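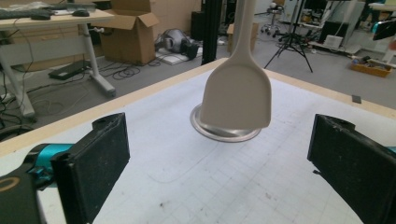 Figure 1. Spatula and round metal piece on the grid sheet, from the camera on the hand-held gripper.

Session 4: Showing the robot what you mean
Notes for the Bakke practical group, written up by Ronja Eklund

Welcome back, everybody, and thank you for bearing with me last time when I talked straight through the tea break. I'll try to be kinder to you in this one, though I make no promises, as it's the session I look forward to most in the whole course.

So far we have moved the arm by typing numbers at it, and then with the joystick, and I think most of you came away feeling that both are rather like trying to butter toast from the next room. In this session we work the other way about. You take the gripper in your own hand and do the job as you would like it done, and the camera riding along with it records what the fingers saw and where they went. Later on, the arm is trained from those recordings. We call one complete go at the task a demonstration, and a pile of them for the same task is a set.

The older method, where you push the arm itself through the movement, is covered in the Ostitz reader (the chapter with all the coffee rings on it in the library copy, sorry, those are mine). Please do read it even though we won't be using it much. It's a lovely way to teach a slow, heavy movement, but your hands get in front of everything and you tire sooner than you'd think.

How to move

Go at the pace you would use if you were showing a small child how to stir a pan. People nearly always start too fast, and then when I say so they go far too slowly and begin to wobble. Come in towards the utensil with the fingers well open, stop for a breath, close, stop again, and only then lift. Those little stops feel silly, I know, but they make it so much easier to find the beginning and end of the grasp when we go through the recordings in Plikex.

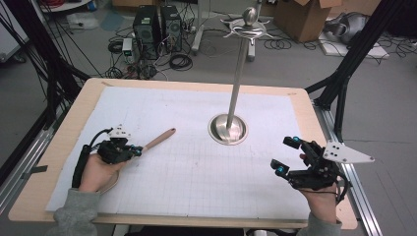
With two grippers there is the added question of what the idle hand should be doing. My answer is: very little! Park it on its own side, fingers open, and leave it there until it has a job. A hand that drifts about while its partner works teaches the arm to drift about as well, and I have watched a trained arm wave gently at thin air for a whole afternoon on account of this.

If the second hand is needed, to steady something or to take over a tool, decide beforehand which hand leads and keep to that all through the set. Left-handers, please lead with your left. Just write it on the sheet so that your partner does the same.

Mistakes, and which to keep

You will drop things. A dropped spoon that you pick up again calmly is a good demonstration and I'd like you to keep it, marked "recovery". One where you dropped the spoon, said something rude and put the gripper down should be thrown away. If you aren't sure which sort you have, mark it with a question mark and we'll look at it together.

Change the starting position between goes. The grid is handy for this: shift the object a few squares, turn it a little, and carry on. A set with everything begun from the same spot looks beautifully tidy and trains a very stubborn robot. 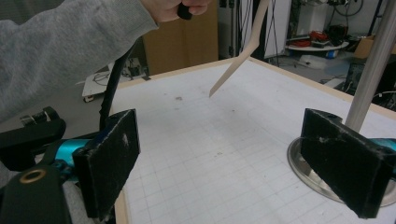
Long, thin utensils deserve a word to themselves. Hold them too near one end and the other end swings, and a small turn of your wrist becomes a large sweep at the tip. Take hold, lift a little, and let the thing settle before you carry it anywhere. When a partner is handing it to you, agree on who lets go first, and say it out loud.

For the practical

Work in pairs and swap after every 11 demonstrations. Each pair should hand in 50, recoveries included, with the sheet filled in. The Letutar set from February has 225 in it and is on the shared drive, so have a browse before you come and see if you can spot the ones where I was getting hungry.

Bring a jumper, as the lab is chilly in the mornings, and tie back long hair. Questions to me at the bench or by email, whichever you prefer. I'm in from half past eight and the kettle will be on.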